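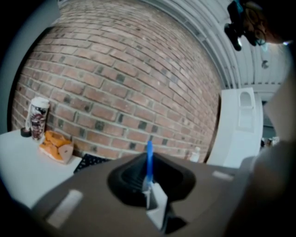 Section 2. Setting Out the Wall Table

This section covers the white table against the brick wall: what lives on it, where it goes, and how to put it all back after a day's use. It assumes the table has been assembled according to the sheet in the Kundard carton and is standing on its own legs. If it is leaning on anything, go back to the sheet.

The layout is the same for every wall table in the Hayashi building. You are welcome to think of a better one. The one below has the advantage of being written down.

What you need

The table, in place
One keyboard
One open-top container for scissors and pens
One pair of scissors
One roll of tape
One drink, with a lid
One snack, in something that closes
A cloth, slightly damp
A tape measure, for the first set-up only

Placing the table

1. Clear a space of 900 mm in front of the brick for the person who will be sitting or standing there. Measure from the front edge of the table, with the chair tucked in. A chair that only fits when it's tucked in is a storage problem and belongs in Section 4.

2. With a person at each end, lift the table and walk it to the wall. Do not push it across the floor from one end. The feet are sold as non-marking and have marked every floor we own.

3. Bring the long back edge up to the brick and stop when it touches. Brick isn't flat, so it will touch in a couple of places and leave a small gap between them. The gap is normal. Pens will find it.

4. Adjust the feet until the top stops rocking. Folded cardboard is not an adjustment. If one foot has reached the end of its thread, turn the others down to meet it.

5. Press down on each corner with a flat hand, then run a pencil along the top to see if it rolls. A slow roll toward the wall is acceptable. A roll toward your lap is not, and you will need to repeat step 4 with more conviction.

Caution: Do not drill, screw, hook or glue anything to the brick. The mortar is older than the lease and has better legal protection. Adhesive hooks come off with a piece of wall attached, and the building manager keeps the pieces.

Wiping down

6. Wipe the top with the damp cloth, starting at the wall and working toward you. Going the other way sweeps every crumb into the gap mentioned in step 3, where it joins the pens.

7. Let it dry before putting anything down. On a humid afternoon in August, with the heating fighting the windows, this can take longer than you'd like. Go and fill your drink bottle.

Note: White tables show everything. This was raised when they were ordered. It was felt that people would simply be tidier.

The back row

Everything that stays on the table overnight goes along the back, against the wall. The front is working space and should go back to being working space whenever you walk away from it. Left-handed users may mirror the whole arrangement, provided they mirror all of it. Half-mirrored tables put the drink beside the scissors.

8. Put the drink at the left end of the back row. It must have a lid, and the lid must be on. Tall tumblers are permitted, including patterned ones, and the guide takes no position on the pattern. Stand it upright with the handle or strap turned in toward the table so that a passing sleeve can't collect it.

9. Put the tape next to the drink, flat on its side. Tape stood on its rim will leave. Turn the loose end under by a finger's width before you set it down, or spend the following morning picking at it with a thumbnail like everyone else.

10. Put the snack to the right of the drink. Close the container or fold the packet over. Anything orange and powdery should be eaten well away from the keyboard, and we would ask you to look at your fingertips before typing. The cleaning log at Hayashi shows 2,234 keys cleaned since the log was begun, and a fair share of the entries say only "orange".

11. Lay the keyboard flat, parallel to the wall, near the middle of the back row. Leave the feet folded. When you need to type, draw it forward. When you've finished, push it back. A keyboard left in the middle of the table becomes a tray within the hour.

12. Use the right end of the back row for a water bottle or any other small bottle. Caps on. If two people share the table, the right-hand bottle belongs to whoever sits on the right, and arguments should be settled before drinking.

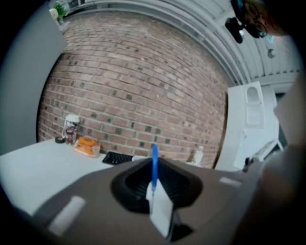 Figure 2-1. Back row in use: lidded cup, tape flat on its side, snack in a clear container, keyboard.

Note: The order of the tape and the snack may be swapped. The drink and the keyboard may not. There is a keyboard in the Vernutus storeroom that explains this rule better than we can, though several of its letters no longer do anything.

Note: Spare rolls of tape do not go on the table. One roll attracts a second, and from there you are running a stationery shop. Spares live in the top drawer of the supply cabinet, in the section labelled Tape, underneath the things that aren't tape.

The scissors container

The Drakik desk range includes an open-top container in several sizes. Use the smallest that will hold a pair of scissors without falling over. A larger one fills up with dead pens, and you will be the person who has to test them on the back of an envelope.

13. Stand the container in front of the keyboard's resting place, a little to the right of centre. Check that the keyboard can still be drawn forward past it. If it can't, move the container; do not steer the keyboard round it for the next three years.

14. Check the inside before first use. Remove any silica packet, the card insert and the small sticker, which will come off in four pieces.

15. Put the scissors in points down, handles up. This applies to every pair, whatever the colour of the handle, and to every person, however steady their hands. If the loops catch on the rim, turn the scissors a quarter turn and lower them again. Forcing them in will lift the container when you next pull them out.

16. Test it. Take hold of the scissors by the handles and lift straight up with one hand. The container should stay put. If it comes up too, steady it with the other hand and try a smaller pair, or add a little weight to the bottom. A few coins will do. They will be borrowed for parking, so check now and then.
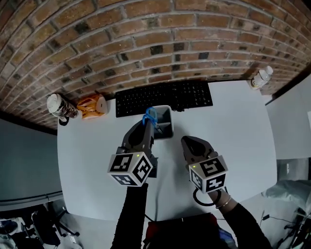 Figure 2-2. Blue-handled scissors in the light grey container, keyboard behind.

Caution: Close the blades before returning the scissors. Never drop them in from a height for the satisfying noise. It is a satisfying noise. The bottom of the container is thinner than it sounds.

Caution: Never pass scissors across the table over somebody's drink. Put them back in the container and let the other person take them out. It costs two seconds and avoids the accident form, which runs to six pages and asks for a diagram.

Daily reset

At the end of the day, do the following in this order. It takes less time than reading it.

17. Return the scissors to the container, points down.

18. Push the keyboard back to the wall.

19. Lay the tape flat and turn the end under.

20. Take the snack home, finish it or put it in the kitchen. A closed packet may stay overnight if you are coming back in the morning and mean it.

21. Stand up anything that has fallen over, starting with the drinks. Check under each one for a ring and wipe it while it can still be wiped. Rings left over a long weekend become part of the table.

22. Remove whatever doesn't appear in this section. Mats, trays, cables, receipts and single gloves go to their own places or, failing that, to the box by the door. The box is emptied at the end of each month without ceremony.

Troubleshooting

The drink keeps tipping over.
The base is narrow, or you are putting it down on its own strap. Move the strap. If it still tips, shift the drink in from the end of the table by 200 mm and see whether the trouble was the cup or the traffic.

The tape has gone.
Look in the gap at the wall, then on the floor under the table, then on the desk of the person who said they didn't have it.

The keyboard won't sit flat.
Lift it and look for a pen lid. If there is no pen lid, see whether one of the feet is folded out. If both feet are folded in and there is no pen lid, it is the snack.

The scissors are sticky.
Someone has been cutting tape with them, as scissors are for. Wipe the blades, spine to edge, with a cloth and a drop of eucalyptus oil. Wipe again with a dry cloth. The table will smell like a cough lolly until lunch.

Something has gone down behind the table.
Do not reach for it with the scissors. Ask a second person to take the other end, lift the table forward a hand's width, and retrieve the item along with the others you will find there. Return to step 3, then check for rocking as in step 5.

The table is full.
See step 22.

For chairs, footrests and the question of who gets the window, go to Section 4. Section 3 deals with the supply cabinet and should be read with the cabinet closed.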